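Handreichung zu Einheit 2: Sortieren nach Merkmalen
Kurs Materialkunde und Ordnungssysteme, Werkraum Kustidberg

Inhalt der Einheit

Sortieren heißt, eine ungeordnete Menge nach einem vorher festgelegten Merkmal in Teilmengen zu zerlegen. Im Kurs arbeiten wir dafür mit Klemmbausteinen. Der Bestand des Werkraums umfasst 1.965 Steine, davon sind 1.164 bereits nach Farbe getrennt. Der Rest liegt gemischt in den Kartons im Regal und wird nach und nach von den Gruppen bearbeitet.

Jede Gruppe erhält eine Portion von etwa 64 Steinen, einen Tisch und Behälter in unterschiedlicher Form und Größe. Die Portion wird auf die freie Tischfläche geschüttet und mit der flachen Hand verteilt, bis kein Stein mehr auf einem anderen liegt.

Begriffe

Merkmal: eine Eigenschaft, die bei jedem Stein eindeutig festgestellt werden kann, zum Beispiel Farbe, Länge oder Zahl der Noppen.
Ausprägung: der Wert, den das Merkmal bei einem bestimmten Stein annimmt, zum Beispiel Hellblau.
Klasse: alle Steine mit derselben Ausprägung.
Restklasse: Steine, die keiner vereinbarten Klasse zugeordnet werden können. Sie bleibt bis zum Schluss auf dem Tisch.

Erster Durchgang: Farbe

Vor Beginn wird festgelegt, welche Farbe in welchen Behälter kommt. Die Zuordnung wird auf dem Arbeitsblatt notiert und während des Durchgangs nicht geändert. Die Farbe des Behälters muss nicht mit der Farbe der Steine übereinstimmen. Gerade am Anfang führt das zu Verwechslungen, besonders bei Blau und Hellblau.

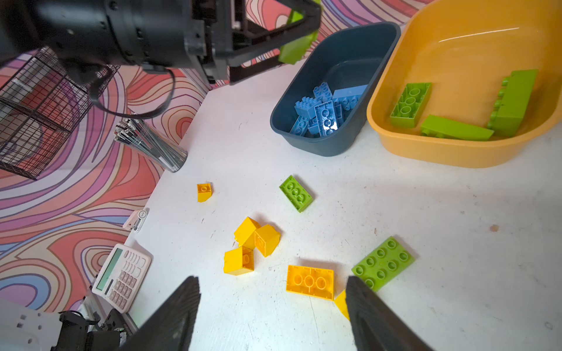 Abb. 1: Sortieren nach Farbe. Hellblaue Steine im dunklen Kasten, hellgrüne in der orangegelben Wanne.

Die Lage der Steine im Behälter spielt im ersten Durchgang keine Rolle. Ein 2x4-Stein kann auf der Seite stehen oder mit den Noppen nach oben liegen, er gehört in beiden Fällen zur selben Klasse. Innerhalb eines Behälters bleiben verschiedene Formate gemischt.

Zweiter Durchgang: Farbe und Format

Jetzt wird jeder Behälter einzeln geleert und nach Format unterteilt. Gezählt werden immer die Noppen, zuerst an der kurzen, dann an der langen Seite. Ein 2x2-Stein und ein 2x4-Stein gleicher Farbe kommen damit in getrennte Klassen. Steine, die auf der Seite stehen, vor dem Zählen umlegen.

Wer schnell fertig ist, sortiert dieselbe Portion noch einmal in umgekehrter Reihenfolge, also erst nach Format und dann nach Farbe. Am Ende müssen dieselben Klassen entstehen. Der Zeitbedarf kann sich unterscheiden und wird auf dem Arbeitsblatt eingetragen.

Hinweise zum Arbeitsplatz

Behälter an den hinteren Tischrand stellen, Steine in die Mitte. Taschenrechner und Kleinteile gehören an die Seite. Jacken und Taschen bleiben an den Haken im Flur.

Aufgaben bis März

1. Zeichnen Sie das Ordnungsschema Ihrer Gruppe als Baum, oben die Farbe, darunter das Format.
2. Berechnen Sie den Anteil der bereits nach Farbe getrennten Steine am Gesamtbestand.
3. Nennen Sie ein Merkmal, das sich für Klemmbausteine schlecht eignet, und begründen Sie Ihre Wahl.

Arbeitsblätter liegen im Fach Brikau neben der Tür.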